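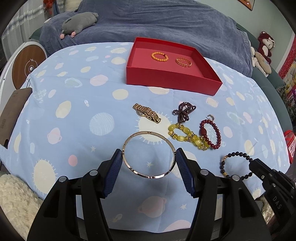 Bangle between the fingertips, with the open box farther back on the sheet.

Multcombe Small Items Study: Frequently Asked Questions

What is the study about?
We are testing how well a robot arm can learn to put away small, awkward things from demonstrations made by people at home. The Multcombe task is jewelry into an open box. No robot is present when the demonstrations are made. A person does the task with a hand-held gripper in each hand, and the learning is done later from the recordings.

Why jewelry?
It covers several problems in one short task. A thin bangle lying flat gives the fingers very little to hold. A beaded strand changes shape every time it is moved. A watch with a link band folds over on itself.

How many demonstrations were used?
The training set has 1000. We held back another 200 to check the method and never trained on them. Of the 1000, 866 passed review. The rest had tracking errors, mostly from fast turns of the wrist.

Does the box have to be in the same place every time?
No. Demonstrators are told to move it between runs and to lay the pieces out differently. Early models trained with a fixed box did badly as soon as it was shifted.
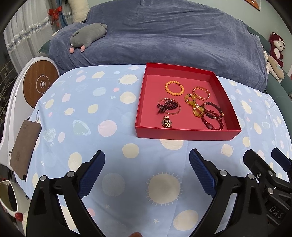
Pieces may also touch or overlap once they are in the box. We do not score neatness. A piece counts as put away if it ends up inside the walls and stays there when the fingers open.

Why work on a bed or sofa and not a lab table?
Soft surfaces give a little when pressed, and a policy trained only on a hard table tends to push too far. Printed cloth also makes it harder to pick out small items – we wanted that in the data.

Which items are still hard?
Tangled strands. The arm often takes hold of one loop and drops the rest on the way over. Ahonen, our second method, regrasps closer to the middle and does better, but it is slower.

Can I get the data?
A sample of 15 demonstrations is available on request. The full set will follow with the Induvden release.

Comments

tmk_44: Do both hands have to be used on every piece?
Reply from the project: No, one is enough for most of them. The second helps with the strands.

gripfan: Would like to see earrings next.

pellow: The link to the sample form is broken for me.

Contact: Multcombe study desk, Ronico | © 2018 Ronico | Back to top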